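Hesport Lab News: new handling rules start in May

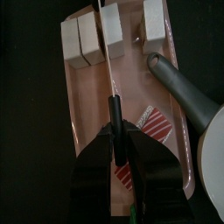 Do the rules cover short practice runs too? Every run counts, even a two-minute test, so log it the same way you log a full session.

We're so happy to have one shared rule sheet for the Hesport and Tilmont benches at last! Set the grip force limit before you load a tool, keep hands out of reach while the arm is live, and write down every stop (small ones too). The Tilmont crew tried the draft on 627 runs, and their notes made it so much clearer. Send comments to the Kanley office.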